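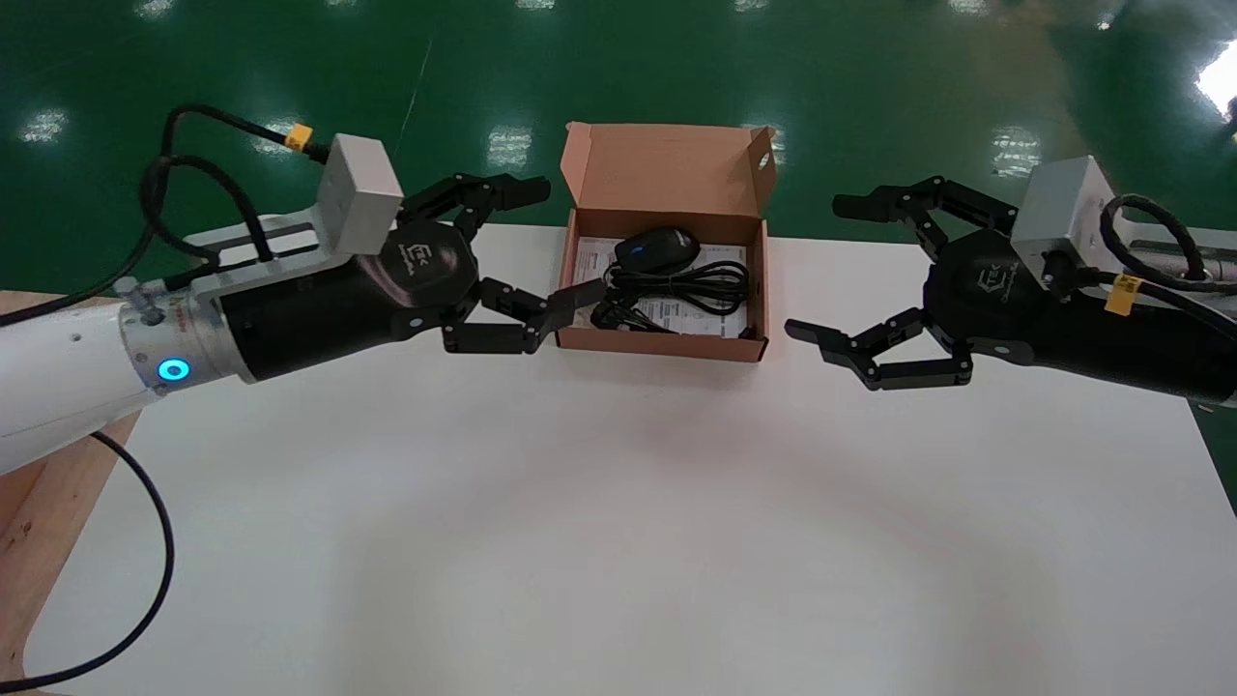
Workshop notebook, packing bench
October, after lunch

Today I continue with the return sets for Maris. Each set is one mouse and one power cord in a small cardboard box. The order from Nostareck says 100 sets, and I would like to finish the cord part this week.

I checked the packing method again before I make more boxes. The printed sheet goes flat on the bottom. The mouse goes near the back wall and the cord lies in front of it. When I put the cord in first, the lid stayed a little open and I had to press it, so I don't do this any more.

The cords come from the old Brimari stock, shelf 1301. They are black, with a three-pin plug on one end and the appliance connector on the other. I fold them back and forth in long loops and close the bundle with one wire tie, a bit under the middle. Plug and connector stay side by side at the same end.
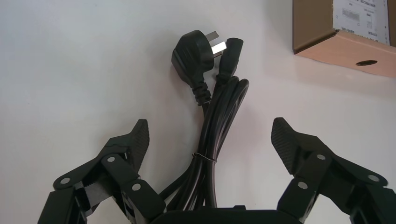
Ties and folding

The wire ties are from the Pakzad bag, 100 pieces in one bag. They hold well if I twist two full turns. With three turns the wire breaks sometimes, and then the short end scratches the cable. Five ties went in the bin this morning for this reason.

I tried also to fold the cord shorter. It looks tidy but it becomes too thick for the box, and the plug pushes against the lid. The long bundle is better. After it is in the box the loops may spread a little to the side, this does no harm.

Please keep the floor at the bench free from cut wire. It is hard to see the small pieces there when the light reflects. 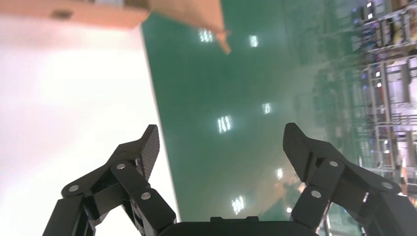 Can the cord be closed with a rubber band in place of the wire tie?
Only for a short time. The old bands from our drawer became sticky after one summer and left marks on the cable, so for sets which go to storage please use the wire.

I asked Nostareck if the label must be on the lid or on the side. There is no answer yet. Until then I leave all finished boxes on the lower shelf with the lid side up, 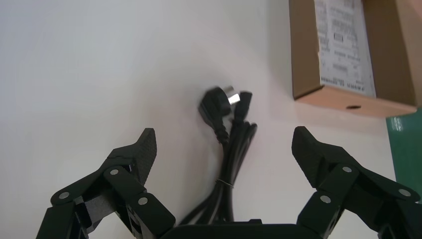
and I write the set number with pencil only, so we can correct it later. If the answer is "side", we have to turn the boxes and this costs one more hour.

To do tomorrow: order a second bag of ties, look for more printed sheets, ask Maris for the pick-up time.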